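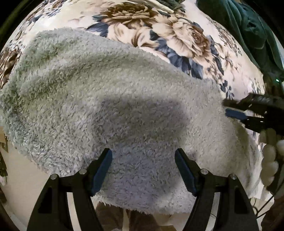
4. Color naming for pale household textiles

Few things in a home are harder to name by color than a pale textile with a deep pile. A flat cotton sheet gives the eye one surface to judge, and most people settle on a word for it quickly. A pile fabric gives the eye thousands of small surfaces, each tipped a little differently, and the word changes with the light and with the angle. The blanket in Figure 3 is the kind of item our participants argued over most happily: the fleece is a pale grey, yet it goes blue-green toward the left end and closer to beige on the right, with greener shading in the valleys beside the raised fold. Ask for one color word and you learn a good deal about the person who gives it.

Figure 3. Pale grey fleece blanket on floral-printed bedding.

4.1 Why we asked about blankets

Most work on color naming uses painted chips, and for excellent reasons. Chips are flat, they can be made to a known standard, and two labs in different countries can be sure that they are talking about the same thing. We love chips and used them in our first study (Section 3). But people rarely need a word for a chip. They need a word for the throw they want brought down from the spare room, or for the one that has to be washed separately, and they need the other person to come back with the right one.

The idea came from Brisa Barajas, who had been keeping a notebook of color words used in her own family for years before this project began. Two entries on facing pages described the same bedspread as "oatmeal" and as "the green one." Neither speaker saw anything odd in the other's choice until it was pointed out, and then both defended their own word with real heat. We wanted to find out how common that is, and whether households drift toward a shared word over time.

4.2 Participants and items

We recruited 52 households from two towns, Fukcombe and Cirnell, through library notice boards and word of mouth. Every household had at least two adult members who had lived together for a year or more. Recruitment closed in February, and the last home visit took place on 9/25/23.

In each home we asked one adult to pick out 7 textiles in regular use: blankets, throws, quilts, bath mats, anything soft that was handled often. We asked that at least two be items the person would call pale. The person who picked the items was not told that we were interested in color, and most guessed that we were studying warmth or wear. (One was sure that we sold mattresses, and was very gracious about it.)

Items stayed where they were normally kept. This was a choice we debated for a long time. Moving everything to a light box would have given us cleaner measurements, and Bronisława Tomaszewski argued strongly for it at the start. What changed her mind was the pilot. Once a blanket had been carried to the box, people named it as a sample – "light grey" or "off-white" – and the wonderful household words disappeared. Left on the bed or the sofa, the same blanket was "the foggy one" or "Grandma's lilac," and those were the words we were after.

4.3 Procedure

Each adult was interviewed alone. The interviewer pointed to an item and asked, "If you wanted someone to bring you this, what would you call it?" After all the items had been named, the interviewer went back through them and asked, "And what color would you say it is?" The two questions sound close to each other, but they often drew different answers, and the gap between them became one of the most enjoyable parts of the analysis.

We also asked each person to rate how sure they were of the color word on a scale from 0 to 100. Finally, the adults were brought together and asked to settle on a single word for every item. We recorded these talks in full, with permission. They lasted much longer than we had planned for, and we stopped scheduling two visits in one afternoon.

Answers were coded by hand using the Fesberg word list, which we extended with 5 groups of our own for terms built on food, weather, plants, people, and rooms. Both authors coded every answer separately and then met to compare. Most of our disagreements were over food. "Cream" is the obvious trouble spot: it can be a plain color word, as it is for most speakers, or it can be a live comparison to something in a jug. We coded it as plain unless the speaker added to it, as in "cream like the top of the milk."

4.4 What people said

Three patterns stood out. The first is that sureness and agreement came apart. People were very sure of their words for pale pile textiles, nearly as sure as they were for bright ones, and yet they matched the other adults in the home far less often. Each person seemed to have picked one face of the fabric and stayed with it. When we asked speakers to show us where they saw the color, they pointed to a particular fold or edge straight away, and the other adult would often point somewhere else with just as little delay.

The second is that background mattered. Where a pale item was usually kept on a patterned cover, speakers borrowed from the pattern. A grey throw on rose-printed cotton tended to be called pinkish, or else it was pushed the other way and called green. Both effects are known from work with flat patches, and seeing them turn up in everyday talk was a thrill. We had half expected them to be lost in the noise of real bedrooms.

The third is that shared words, where they existed, were seldom color words at all. Households that had a name everyone used had usually built it from a person or a room. These names worked well for fetching and told us nothing about hue, and several couples found out during the joint session that they had spent years agreeing on "the landing blanket" while holding quite different views of what color it was.

We do not want to claim too much from two towns. Pile depth was judged by touch only, and daylight varied from visit to visit. In Section 5 we return to a smaller group of the same items using the Wyss lighting method, with each textile named once in the morning and again after dark.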